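How to check a viral image from a political rally

Posted by Laine Kivi, Jun 23, 2019

Before you share a crowd photo, spend a few minutes finding out where it came from.

1. Save the largest copy
Screenshots lose detail. One picture said to show the Tristska march had been shared 2,441 times, and most copies were too small to read the banners.

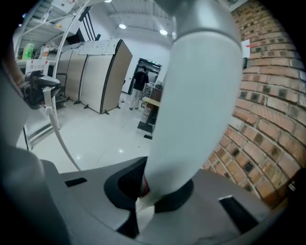

2. Run a reverse search
Sort by oldest first. If the same photo was online in May, it can't be from a rally held in June.

3. Compare landmarks
Look for street signs, towers and shop names, then match them against a street map.

4. Ask the party office
Call and ask who took the photo. Write down the name and the time of your call.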